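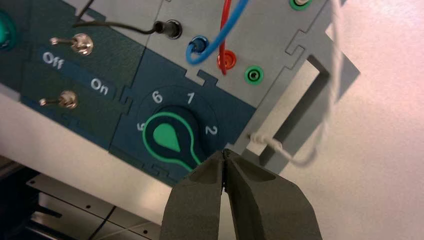 Seite 4 von 30

Forum Neu Suche Mitglieder Anmelden

Handgelenkkamera und Kippschalter: Planer fährt immer schräg an

ullitz_fan
Moin zusammen, ich sitze seit gestern wieder am Taskboard und komme mit der Posenschätzung nicht weiter. Mein Knoten (Projekt Galang, kennt ihr ja von den vorigen Seiten) richtet die Anfahrt an den Kanten der Platte aus. Dummerweise sind die Trennlinien zwischen Petrol und Grau gestuft wie bei einem Puzzle, und der Kantendetektor liebt diese Stufen! Mal nimmt er die Plattenneigung, mal irgendeine Nase neben dem Drehknopf. Von 100 Durchläufen in der Simulation landen 30 mit verdrehtem Greifer vor den Schaltern. Ideen?

Tarun Solanki
Schmeiß die Kanten raus. Ich würde auf den grünen Umriss vom Drehknopf gehen, die Farbe lässt sich super segmentieren, und die Lollipop-Form gibt dir den Drehwinkel gleich mit. Die Schalter liegen dann als fester Offset links davon.

kabelsalat
Da bin ich anderer Meinung. Grün sind bei dir auch die Bananenbuchsen, eine davon direkt rechts neben der roten. Mit reiner Farbsegmentierung holst du dir den nächsten Fehler ins Haus. Nimm lieber die Beschriftung On/Off als Merkmal, die sitzt gleich unter dem oberen Schalter.

Tarun Solanki
Größenfilter drüber, fertig. Die Buchsen sind rund und haben ein dunkles Loch, der Knopf hat einen Stiel. Und Text aus so einem schrägen Winkel — viel Spaß damit :-)

ullitz_fan
Ok, Knopfumriss läuft, danke! Der Zeiger innen ist ja auch grün, den muss ich noch getrennt behandeln. Der darf sich schließlich drehen, der Umriss nicht. Gestern hatte ich beides in einer Maske, da ist mir die Orientierung mitgewandert...

moni_unton
Was macht ihr eigentlich mit der weißen Schnur rechts? Bei mir landet die als Rauschen in der Punktwolke und der Planer hält sie für ein Hindernis. Rotes und blaues Kabel lasse ich als Kollisionskörper drin, die Schnur filtere ich komplett weg.

kabelsalat
Komplett wegfiltern finde ich riskant, da bleibst du irgendwann mit einem Finger drin hängen. Ich habe eine Sperrzone um die Schlaufe gelegt. Kostet ein bisschen Planungszeit, ist mir aber egal.

ullitz_fan
Sperrzone probiere ich heute Abend. Parameter lade ich dann im Tamildale-Zweig hoch.

Ähnliche Themen
Hand-Auge-Kalibrierung driftet nach Neustart
Unton-Treiber: Greifer meldet falsche Öffnungsweite
Kabel im Kollisionsmodell, wie fein?
Treffen im Oktober, wer kommt?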